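Mixing two ways of recording in one set – glove with marker cube and hand-held gripper

Posted by Valter Kristiansen

Hello all. I am gathering examples for a small learning system that should tidy a table: pick up bottles, fold a cloth, put things back. My first set was recorded in September with two methods on the same table, and now I must decide what to keep.

The first method is a sensor glove on the left hand, together with a cube with printed markers that I use to align the glove to the fixed camera. I do this alignment at the start of every session, with the cube held up over the rail of the pool table we work on.
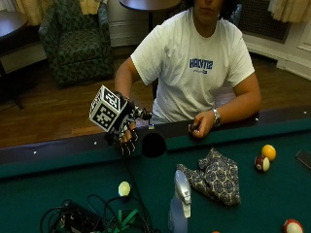 Glove and marker cube, fixed camera.

The second method is a hand-held gripper with its own camera. I have 100 recordings from the gripper and 80 from the glove. The training runs without errors on each set alone. When I put them together, the learned policy becomes unsure near the bottle. It approaches, stops, goes back a little, and approaches again. I use the Trolinon loader with default settings, and both sets are resampled to the same rate.

My questions are these. Is it a mistake to mix the two? And if I keep only the gripper set, is it a problem that the view is so dark at the sides and that cables are in many of the pictures? I would prefer not to record everything again, but I will do it if I must.

Posted by Sreekumar Kotian

It is not a mistake to mix them, but you must check two things before you blame the method.

First is the time offset. The glove data and the camera pictures do not arrive at the same moment. In my own set the glove was late by 2 pictures, and I saw exactly the same stopping and going back. Take one recording where the hand closes on the bottle, and go through it slowly. If the finger values change after the fingers have visibly closed, shift the values and train again. Do this for every session separately. The offset can change when you restart the computer.

Second is the frame of reference. The cube gives you the hand in the coordinates of the fixed camera. The gripper gives you motion relative to its own start position. If the loader does not convert one into the other, your system learns two different meanings for the same number. I don't know what Trolinon does by default, so print a few values from each set and compare them.

About holding the cube: it helps if two faces can be seen by the camera. With one face only, the angle can flip between two solutions. Keep the fingers at the edges and away from the printed squares. I hold it still, then turn it slowly, then hold it still again.

About the dark sides, I would not worry very much. Look at where the object is in the picture. In this kind of view the Febreze bottle is in the bright middle part and large enough, and the dark area on the left carries no information. You can mask it with one fixed shape for all recordings.
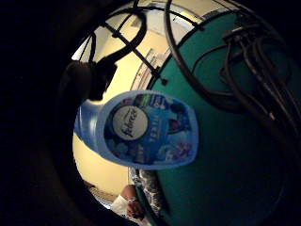

What I would record again

Not everything. I would keep the gripper set and add 26 new recordings with the cables moved to another place on the table. If the cables always lie on the same side, the system may use them as a landmark – it does not know that they are not part of the task. Change also the position of the cloth, and sometimes begin with the bottle lying down.

For the glove set, correct the offset first and decide after that. It would be a pity to throw it away for something you can repair in one evening.

Posted by Platmont

just use the gripper ones. gloves drift all the time, had one for a year and gave up

Posted by Valter Kristiansen

Thank you both. I checked one recording as Sreekumar described, and the glove values are late there too, by more than I expected. I will correct each session and write again when the training is finished. The frame of reference I have not checked yet. If somebody knows where Trolinon keeps this setting, please tell me, I could not find it in the manual.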